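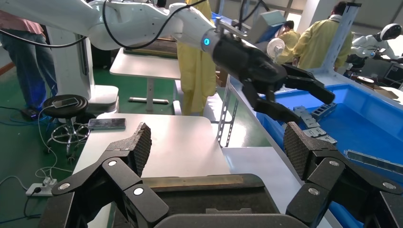

Have you ever been told that if you put everything in a box, your room is tidy? Be suspicious of that. Grown-ups say it, adverts for storage boxes say it, and I used to say it too. A box can hide a mess very well, and hiding a mess is a different job from sorting one. Think about the big blue plastic bin, with small grey metal parts piled together at the far end and a long metal bar full of little holes lying across it on a slant. Is that tidy? The table beside it has plenty of clear white space, so you might say yes. Now imagine you need one particular small part out of that pile, and quickly. Still yes?

What is a bin good at?

A bin is good at keeping things in one place. It has sides, so parts don't roll off and vanish under a cupboard. You can carry the whole lot in one go. It doesn't mind if you throw things in from a distance (your teacher might).

It is bad at letting you see what you've got. Whatever is on top hides whatever is underneath. Small things slip down between bigger things, and they stay there until somebody tips the bin out on the floor.

Does sorting save time?

People say it does. I wanted to know if that was true, so I asked Jomar Cruzado, who runs the Tindlow repair club, if we could test it. He filled one bin with 300 mixed nuts, bolts and brackets. Then he put the same sort of parts into small tubs, one kind to each tub. Two children had to find the same nine parts. Lucyna used the mixed bin and took 153 seconds. Fuad used the tubs and took 26.

So sorting wins! Well, hang on. How long did it take to sort the parts into tubs in the first place? Most of the afternoon, and Jomar had a sore back. If you only need nine parts once a year, all that sorting was a poor bargain. If you need parts every day, it pays you back fairly soon. When somebody tells you a thing "saves time", ask them when, and whose.

You should be a bit suspicious of our test as well. Perhaps Fuad is just quicker than Lucyna. She certainly thinks we should have swapped them over and done it again, and she's right. We ran out of time before the hall closed.

Why do some shelves have holes in them?

Look at the posts that hold up metal shelves in a garage or a workshop. Many have slots punched in rows all the way up. People will tell you the slots are there to make the metal lighter. They do make it a little lighter, but on shelving the main use is that you can hook or bolt a shelf at different heights. Tall boxes this year, short boxes next year, same post.

Try it yourself

You need a box of mixed bits (building bricks are fine), some empty yoghurt pots and a clock.

Choose nine pieces and write them down. Time a friend finding them in the mixed box. Put them back and give the box a good stir. Now sort everything into pots, and time that too. Then time your friend finding the nine pieces again.

Add the sorting time to the second finding time. Which way was quicker? Don't change your numbers if they disagree with mine. Swap places and have another go, and if the answer changes, write that down as well.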